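Home | Shop | Help Desk | Community | My Tickets | Sign in

Ticket 578: Foam counting cubes, marks on the table and a smell from the tub
Status: Solved
Opened by: Kieran Coughlan
Handled by: Sugeng Hidayat, Pliken customer care
Opened: 13 Sep 2020
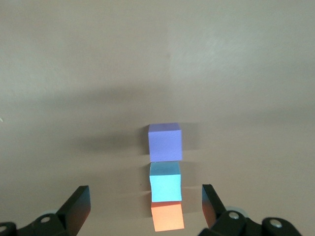
Hello there, and thank you in advance to whoever picks this up. I bought two tubs of the Pliken foam cubes for the little learning corner I've set up at home (my two are six and four, and a neighbor's boy joins us most mornings), and I want to say first that we love them. They're quiet when they fall, which in a small house is worth a great deal, and the children will sit with them far longer than I would have guessed. We use purple, blue and orange the most because those are the colors on the pattern cards I drew up, and my cards are not so good that I want to draw them again.

I have two problems and I'll try to take them in order, though my wife says I never do.

The first is the table. It's a gray tabletop with a flat, matte finish, bought secondhand, so I can't tell you the maker. When the cubes have been left out overnight in a line I sometimes find faint square marks in the morning. They don't feel like anything under the finger. They come up fairly well with a damp cloth but I can still find them if I get my head down low by the window. I don't know if it's color coming out of the foam or something going into the table, and I would hate to ruin it.

The second is that one of the tubs had a strong smell when I took the lid off, a bit like a new shower curtain. The other tub had hardly any. Same shop, same day, both with a 40 on the label for the number of cubes. Is that normal, and is it all right for the four-year-old, who still puts the odd thing in his mouth?

Kieran

Reply from Sugeng Hidayat

Hi Kieran,

Thank you for such a kind note, and for telling me about the pattern cards — I'd love to see one if you ever feel like sending it along. I'm sorry about the table. Let's see if we can work out what it is before you go scrubbing at anything.

Could you try a couple of things for me when you have a quiet evening?

1. Wipe one purple, one blue and one orange cube with a damp white cloth, pressing fairly firmly. Look for any color on the cloth.
2. Wipe the table with plain warm water and dry it well. Then leave the same three cubes on a sheet of white paper on one side, and three more straight on the table on the other side. Leave them overnight.
3. Let me know what you normally clean the table with, including anything you put on it before the children came along.

About the smell, please keep that tub away from the four-year-old for now, and spread the cubes out on a towel in a room with the window open. If the smell is still strong after a couple of days I'll replace the tub, no argument. They aren't made for chewing in any case, so please do keep an eye on him whichever tub he's using.

Warmly,
Sugeng

Reply from Kieran Coughlan

Hello Sugeng,

I did as you asked, and rather enjoyed it. The cloth stayed white for all three colors. The paper was clean in the morning too, but the three cubes straight on the table left their squares again, fainter than before.

Now the embarrassing part. I'd forgotten that I've been going over that table every week with Flitik, a spray polish my mother-in-law swears by. I had the bottle in my hand when I read your third question. I used it the day the first marks showed up, and plenty of it, because there had been porridge.

The smelly tub has been on a towel in the spare room and it's better, though I wouldn't call it gone.

Kieran

Reply from Sugeng Hidayat

Hi Kieran,

No need to be embarrassed, porridge calls for strong measures! A clean cloth and clean paper make me fairly confident that it isn't dye. My best guess is that the polish leaves a thin film and the foam lifts a bit of it wherever a cube sits for a long time. Try a drop of dish soap in warm water, two passes, then dry it off and skip the polish for a while. It would be good to put the cubes back in the tub at night as well.

I've arranged a new tub for you with Ismail in our warehouse — it's coming by Zistora parcel and you don't have to send the old one back.

Sugeng

Reply from Kieran Coughlan

The new tub arrived and has almost no smell. The table has had its soap and water, and last night's cubes (left out on purpose, I promise) left nothing that I could find, even by the window. Please close this with my thanks. I'm putting two of the new pattern cards in the mail to you, one with a purple, blue and orange column and one my daughter colored herself.

Ticket closed by Sugeng Hidayat.

16 people found this helpful | 2 comments | Share

We use cookies to keep you signed in and remember your tickets. Accept | Manage settings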